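I got to Kekska's back room just as the gripper pads were due for their checkup, and yes, I was a little too excited about that. The hand-held gripper here runs Mavby fingers, and the pads get looked over every 3000 grabs – no exceptions, even on a busy day!

The routine is simple enough that they let me try it. You brush off the pads, check that the two faces meet square, then take hold of something thin and slippery and see how it behaves. Clear plastic strip is the house favorite (it shows up every bit of twist).
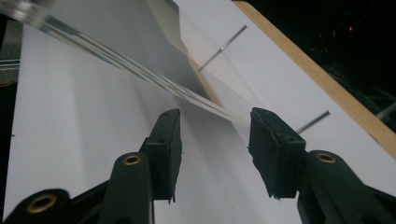
Pads facing off over the pinboard, with a clear strip running down between the fingers.

Ragged pad edges don't worry the crew much. What they watch is the gap, and they check it again after every pad swap. The last set came off at grab 205 because one pad had gone on crooked, and the log still has a grumpy note about it from November. My own pad swap took 91 minutes. Theirs take three.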